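Teleoperation session checklist – sink clearing task, simulated cell
Site: Clomden. Task set: Lozano. Month: December

1. Scene loads without contact errors. OK
2. Arm at start pose, both fingers open. OK
3. Workspace limits set above basin rims. OK – margin raised to 50 mm, operators kept clipping the rim on exit.
4. Stop key tested from the remote station. OK

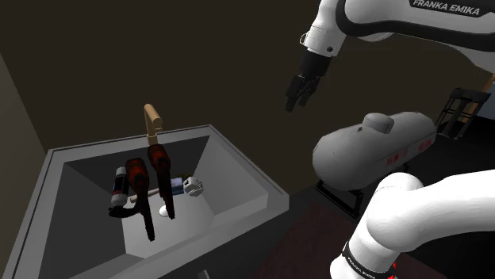 5. Command delay under 300 ms. OK – peak 297 ms on the Stirkstead link.
6. Gripper force cap applied. OK
7. Drills graspable from above. COMMENT – operator to approach slowly and close before lifting. Discard any demonstration with a drop.
8. Recording starts before first motion. FAIL – episode 19 has no opening frames. Repeat it.

Released for use once item 8 is cleared. Send logs to Komusmont.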